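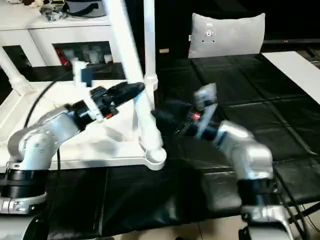
Work surfaces and storage: changes from 22nd May

The padded table in the Stesberg room is now the standard surface for assembling and checking light tubular frames. Black vinyl padding was chosen over bare board for two reasons: it does not mark painted tube, and it wipes clean with a damp cloth. Solvent cleaners should be kept off it, as they stiffen the vinyl and open the seams.

Frames are to stand on a flat base when worked on, never directly on the padding. A narrow foot set straight down on vinyl leaves a dent that can take days to recover, and the frame will lean while the joints are being tightened. Setsuko Amano has tested the padding with a static load of 300 N over a flat base and found no lasting mark after 21 hours.

Joints should be brought up finger-tight first, then tightened in 2 passes, working from the foot upwards. Check the slanting tubes before the upright - a small error at the foot shows as a much larger one at the top.

The white cabinet stays where it is. Small parts go behind the glass so that stock can be checked with the door shut. Bins may be kept on top provided they are light enough to lift down with one hand. Anything heavier goes to the Bevance store.

Replacement padding is on order from Murakami and is expected before December. Wakana Hayashi holds the offcuts, which are suitable for patches up to 9 cm across. Requests for patches should give the position of the damage, measured from the nearest corner of the table.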